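Equipment Buying FAQ

Questions we get asked before the budget round, with answers

Last revised 23 September 2023. Replaces the older page, which still told people to fax things.

Who is this page for?

Anyone at the Kisthorpe site who wants the equipment budget to pay for a robot, a piece of a robot, or something that plugs into one. If you want a chair, see the furniture page. If you want a chair that moves by itself, stay here.

When do I need to have my request in?

By the end of February. Requests that arrive in March are read with interest and filed for the following February. Send the form, one quote, and a paragraph saying what the thing will do on an ordinary working morning. The paragraph is the part people skip, and it's the part we read first.

How much can I ask for?

There's no ceiling on a single request. There is very much a ceiling on the total, and everyone else is asking too. Last round we could fund 7 of the requests we received, and the ones that made it were mostly the ones with the running costs filled in.

What counts as a running cost?

Anything you'll pay for again. Batteries, finger pads, straps, cables, software seats, calibration, the service visit, shipping the unit back when the service visit doesn't fix it. Also storage for whatever data you plan to record. People budget for the recorder and then discover they've been keeping a season's work on a drive in somebody's coat.

Should I buy an arm or start with hand-held grippers?

Depends what you have by way of tasks. If you already know the motion you want and it will stay the same for years, price the arm. If you're still working out what the motion is, start with hand-held grippers and let people do the job with them for a while. They cost less, they don't need a guarded cell, and nobody has to write a risk assessment with a diagram in it. Our Zetow pilot ran on hand-held tools for eight weeks before anyone asked for a quote on an arm, and the quote they asked for was a different one from the one they'd have sent in at the start.
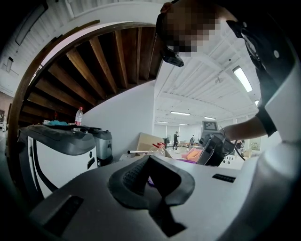 Budget for the room as well as the tool. Most requests price the gripper to the cent and assume the space around it is free, which is charming. Walk through with a tape measure and write down what's already there, including the parts of the building you can't move. Anyone working under the curve of a spiral staircase, with bulky gray and white equipment at close quarters, has less elbow room than the floor plan suggests. Look up, too. If your tools carry square black-and-white markers that a camera has to find, a bank of bright ceiling lights is part of your setup whether you bought it or not. Put a line in for diffusers or blinds and strike it out later if you don't need it.

How many grippers should I ask for?

One more than the number of people who will use them at once. Ask for two more if they have to be shipped back for repair. The first quote from Plirkholm always comes back in pairs, so you may find the arithmetic has been done for you.

Do I have to use Plirkholm?

No. They're the supplier we have an account with, so the paperwork is shorter. Holanda will also quote, usually with a longer lead time and a friendlier cover letter. You can go elsewhere if you attach a second quote and allow 60 days for purchasing to set up a new vendor. Yes, 60. We've asked.

Can I include computers on the same request?

Only if the equipment won't run without them. A machine that reads the cameras is equipment. A nicer laptop for looking at the results is a nicer laptop.

What about cameras that people wear?

Fine, but list them on their own line along with mounts and spare cables. Put the privacy sign-off in before the order goes out. Anyone who works in the room or walks through it needs to know recording is going on, and faces have to be blurred before files leave the site. The software for that costs money -- put it in the budget.

We were offered a demo unit. Is that free?

It's free until the day it isn't. Read the return terms. A demo unit takes up floor space, insurance and somebody's afternoons, and it has a way of becoming an invoice. Tell us it's coming and tell us when it's going back.

Can I buy used?

Yes, with a service history. Take whatever the seller saves you on the price and set half of it aside for the first year. If the listing says "worked when last powered on," set aside the other half as well.

How long does equipment have to last?

We plan on four years. Computers rarely make it, arms usually do, and soft parts such as pads and covers don't come close. Show replacements in the year you expect to need them. A request with identical costs in every year tells us you copied the first column across.

Do I need to budget for training?

Yes. Count the hours for the people being trained as well as the fee for the trainer. A day with the new tool is a day they aren't doing the old job, and their manager will bring this up in a meeting if you don't.

Who pays to get rid of the old one?

You do. There's a box for it on the form. Leaving it in the corridor with a note on it has been tried.

My request was turned down. Can I send it again?

Please do. Change something first. The feedback sheet will tell you which part held it up, and in most cases it's the paragraph, the running costs or the room. Smaller requests can sometimes be picked up mid-year if another project underspends, so tick the box that says you'd accept a partial award.

Where is the form?

On the shared drive, in the purchasing folder, under "Forms -- current." The folder called "Forms -- new" is older.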